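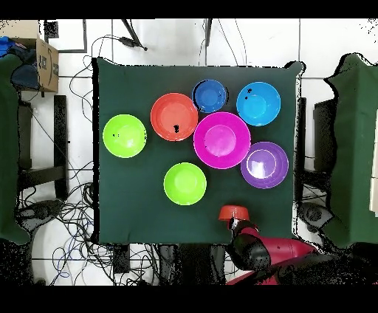

Help > Kitchen and Home > Robots and Chores: Your Questions

Can I buy a robot that will put my dishes away?

No. I get asked this more than anything else, usually by someone who has just watched a slick video. Putting dishes away sounds like one job, but it's a string of small ones, and each can go wrong. Even a single small bowl with a robot's gripper at it, and seven more in different colours and sizes waiting on a green cloth, leaves most of the job untouched. You still need cupboards, a wet rack, and the lid that fits nothing.

Why do the demonstrations look so good, then?

Because somebody picked the table. Plastic doesn't chip, a plain cloth makes things easy to see, and a bright bowl is simpler to find than a clear glass in a grey sink. I don't call that cheating. You have to start somewhere. I do mind when it's sold as a finished kitchen. 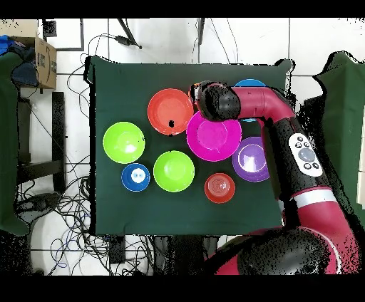
Hiwot Hailu
Home equipment editor, Jundstead

What should I ask a salesperson?

Ask to bring your own dishes. When the Hurnberg people came through our test kitchen, I handed them my mother's gravy boat and the mood changed. Ask as well:

How many tries did it take before the one in the video?
Was a person steering it?
Who picks up what it drops?

If the answer to the second one is long, it's yes.

Is stacking harder than picking up?

In my experience, a good deal harder. A bowl that's slightly off centre will sit on a cup well enough until you add the next thing. People fix that without looking, with a nudge of the thumb.
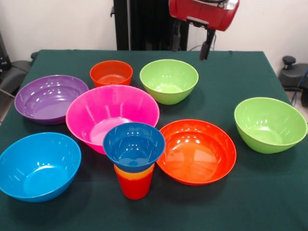 Nesting is the same sort of trouble. Two bowls can look alike and still jam if the wrong one goes in first, and a machine that pushes harder when it meets resistance is not one I want near the good china.

What about shops and small factories?

Better news there, with limits. Tekle Mekonnen runs the packing floor at Gebreyes and has an arm moving identical tubs from a belt to a crate, 200 to a pallet. It does that well. In May they tried it on mixed returns and went back to people after 3 shifts. Same arm, messier pile.

Will it get cheaper if I wait?

Probably. Wisar has been telling me 18 months for a home model since I started this page - I've stopped writing it down.

So is there anything worth buying now?

A vacuum that can manage your rugs, and a dishwasher with a decent top rack.

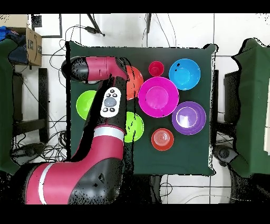 The dishwasher is the one I'd spend money on. It doesn't need to know what a bowl is. You load it, it washes, and you do the putting away yourself, in a few minutes, with the radio on.

Last reviewed 13 April 2025

Filed under: Home Tech, Buying Advice, Not Yet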